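Notes for Lecture 6: What the wrist camera sees, and what your planner should do about it

Course software: Aken (planner), Truller (log viewer). Lab contact: Ariel Baluyot

Okay, last time we ended in the middle of the depth filter, and I promised I'd get back to why I keep nagging you about the near field. So let's do that first and leave the grasp scoring for the second half.

Quick recap for anyone who missed it. We have two sources of truth about the world. The fixed camera gives us a slow, wide, fairly trustworthy map. The wrist camera gives us a fast, narrow view that moves whenever the arm moves. Aken merges them into one occupancy grid, and the planner only ever looks at the grid. It never sees an image! If the grid says a cell is free, the arm is allowed to go through it, and that's the whole contract.

Now, the trouble is in how a cell gets to be free. In the version you downloaded, a cell is cleared when a ray passes through it and comes back with a depth farther away. Lovely for walls and tables. Less lovely for thin plastic, where the ray may go straight through, or bounce off a crease, or come back with nothing at all (my first version treated "nothing at all" as free space, and I'm still a bit embarrassed about that one).

Have a look at a real view before you read on, and try to decide for yourself which parts you'd be happy to call free.

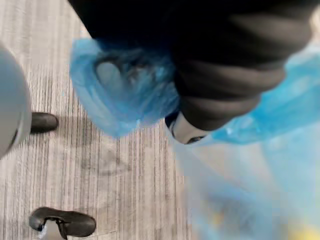

Fig. 1. Wrist view near the floor: a shoe cover on a foot, a blurred plastic bag up close, a black caster at lower left.

Most people point to the floor on the left, and I agree with them. It has fine streaks to match on and it's fairly sharp, so I'd trust it. The caster is good too, with hard dark edges. The bag is the nasty one. It's very close to the lens, it's hazy, and you can make out yellow patches through it, which means a color segmenter may happily report something yellow and ignore the plastic in front. The light-blue shoe cover has the same kind of problem in a milder form, plus bright highlights on the creases that fool the matcher.

And then there's the dark fabric, which is most likely a trouser leg. Our person detector was trained on whole bodies, so don't count on it for a bit of leg and a shoe. I want your code to be careful even when the detector stays quiet.

So we add a third state. A cell can be free, occupied or unknown, and unknown is treated as occupied whenever the arm is moving at normal speed. Three rules to put in your merge function:

A missing depth reading never clears a cell.
A reading from a blurred patch can add an obstacle but can't remove one.
A person label from the fixed camera stays in the grid until the fixed camera itself clears it.

Shiela Fajardo asked in office hours whether the second rule makes the arm freeze all the time. It can, yes. If you get stuck, slow the wrist down and look again before you touch the blur threshold. The default threshold is 106, and on the Agbayani logs I ended up at 179, but please don't copy my number. Plot the blur score for your own log and pick something you can defend.

For the homework, open the Clerkar log in Truller, scrub to entry 4000 and step forward from there with the grid overlay on. Write down the first cell that flips from unknown to free and tell me which rule should have stopped it. Half a page is plenty. Bring the plot too, since we'll start with those next time.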